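Última revisión: 2023-03-11

# Cómo comprar menaje de segunda mano por lotes sin pagar de más

Llevo años comprando lotes de cocina para pisos de alquiler y desconfío de casi todo lo que se anuncia como ganga. El método que sigue es lento y bastante aburrido. A mí me ha ahorrado disgustos, aunque no siempre dinero.

Antes de mirar anuncios conviene tener claro qué ocupa una cocina básica una vez extendida sobre una mesa blanca.
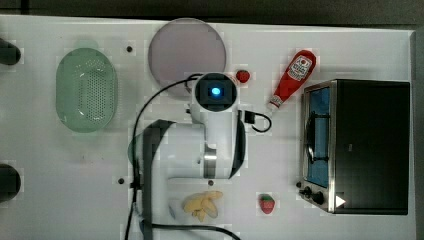
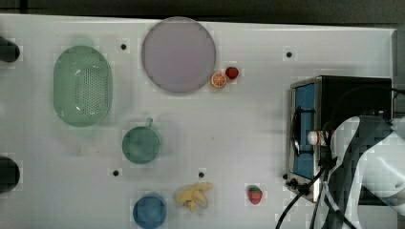 ## 1. Escribe la lista antes de abrir la aplicación

Si miras primero, acabas queriendo lo que hay. Apunta lo que falta de verdad, con medidas: diámetro interior de los armarios para los platos, fondo del cajón, tipo de placa. Una olla sin base apta para inducción no es barata a ningún precio si tu placa es de inducción.

Mi lista cabe en media cuartilla. Auður Brøndum me pasó una vez la suya, de cuatro páginas, con tres clases de rallador. Sigo sin entender para qué.

## 2. Calcula el precio por pieza útil

El vendedor divide el total entre todas las piezas. Tú divide solo entre las que vas a usar.

Un lote de 100 piezas por 4.000 coronas suena a 40 la pieza. Si te sirven 25, pagas 160 por cada una, y además tienes que deshacerte del resto. Los precios como 3.499 merecen la misma cuenta; el redondeo está ahí para que no la hagas.

## 3. Pide fotos de las bases y los bordes

- Sartenes: el fondo por fuera y el recubrimiento con luz lateral.
- Platos: el canto, pasando el dedo si puedes ir en persona.
- Plástico: zonas blanquecinas, grietas junto a las asas.
- Tapas: puestas en su olla, no al lado.

«Está como nuevo» no es una respuesta. Si el vendedor la repite 2 veces, yo lo dejo.

## 4. Suma el transporte

Fleteo da un presupuesto en línea que, en mi experiencia, sube cuando el conductor ve las escaleras. Paselham cobra más de entrada y no me ha cambiado el precio todavía – tampoco lo he usado tanto como para poner la mano en el fuego.

Signe Kárason defiende que sale a cuenta recogerlo todo en coche propio. Depende de si cuentas la gasolina y la tarde, y ella no cuenta la tarde.

## 5. Revisa antes de pagar

Lleva la lista impresa y un imán para las bases de las ollas. Abre las cajas en el portal si hace falta. Con los aparatos eléctricos, pide enchufarlos; si «ahora no hay enchufe a mano», resta su valor del total o vete.

Guarda los mensajes hasta que hayas usado cada pieza al menos una vez.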